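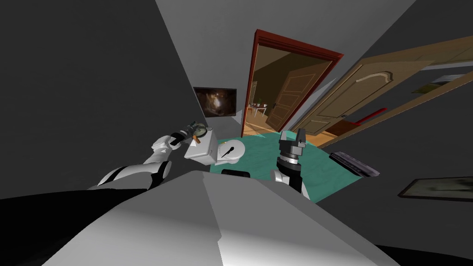 Kitchen scale on a teal tabletop, rendered.

September
By Trinh Giáp

Nurkel Itby USB-C Dock

Small dock for people who work off one laptop and a pile of older stuff. Sits flat behind the keyboard, one cable to the computer, done. We've been selling the Itby for a while now and this is the updated version – same shell, new board inside, longer cable. The old cable was too short, we heard you.

What you get on the back: 2 display outputs, ethernet, power in. Up front, a card reader and the USB ports, the ones you reach for all day. Headphone jack is on the left side. Would of liked it on the front too but there wasn't room next to the card slot.

Works with Mac and Windows laptops. No driver for the basic stuff (mouse, keyboard, drives, network). Running both monitors off a Mac is different, check your model first – some of the base laptops only push one external screen no matter what you plug them into. Email us the model name if you're not sure and we'll look it up.

Charging: passes power through to the laptop. Use the charger that came with your computer. A weak phone charger will sort of work and then the dock drops drives when you plug in a third one. Most of the returns we see are this.

Sleep and wake. Older Itby units could lose the network after a long sleep. Fixed in the current firmware, which ships on anything with a serial starting 603. Lower serials can be updated with the Priron tool, Windows only for now. Takes around 30 minutes, don't unplug it halfway thru. Mac version of the tool is in testing, no date.

Heat – the case is metal and gets warm with both screens going. Normal. Don't stack a hard drive on top of it.

Also fits the Mohammadi under-desk bracket, sold seperately. Screws come with the bracket, not the dock. If you have the first bracket with the round holes you'll need the adapter plate as well.

In the box: dock, USB-C cable, rubber feet, quick start sheet. No charger.

Warranty is 2 years from the date on your receipt. Keep the reciept. Gray and black in stock, white is on backorder until the next shipment gets in.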